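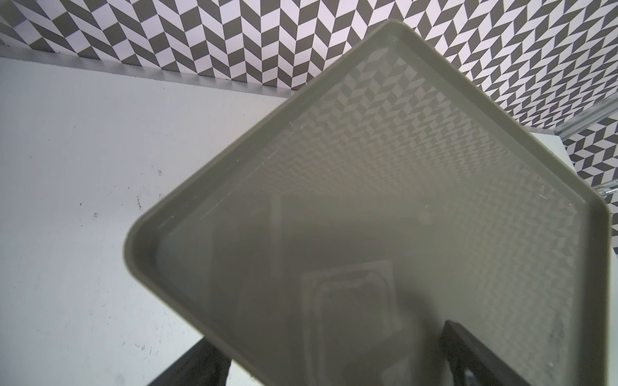

¿Por qué algunas superficies reflejan y otras no?

La luz viaja en línea recta hasta que choca con algo. Cuando choca, una parte entra en el material y otra parte rebota. Ese rebote se llama reflexión.

La regla principal es sencilla: la luz sale con el mismo ángulo con el que llega. Si llega muy inclinada, sale muy inclinada hacia el otro lado. Si llega de frente, vuelve por donde vino.

Reflexión especular

Ocurre en superficies muy lisas, como un espejo o el agua quieta. Todos los rayos rebotan de forma ordenada y por eso se forma una imagen nítida.

Reflexión difusa

Ocurre en superficies ásperas, como el papel o una pared sin pulir. Los rayos salen en muchas direcciones. Vemos el objeto, pero no vemos ninguna imagen en él.

Casos intermedios

Muchos plásticos son semibrillantes. El fondo de una bandeja puede mostrar el dibujo de la pared de forma débil, como un fantasma. El color del plástico se mezcla con el del reflejo.

El ángulo también influye. Una mesa barnizada refleja poco si la miras desde arriba y mucho más si acercas los ojos al borde.

Para probar en casa

Necesitas papel de aluminio y una linterna.

1. Corta un trozo de aluminio sin arrugarlo y mírate en el lado brillante.
2. Arrúgalo y vuelve a extenderlo con cuidado.
3. Mírate otra vez.
4. Apaga la luz e ilumínalo con la linterna — nunca hacia los ojos.

El metal es el mismo, pero ahora cada pliegue envía la luz hacia un lado distinto.

Vocabulario

Rayo: línea que indica el camino de la luz.
Opaco: que no deja pasar la luz.
Translúcido: que deja pasar luz, pero no permite ver con claridad lo que hay detrás.

Texto: Gráinne Horgan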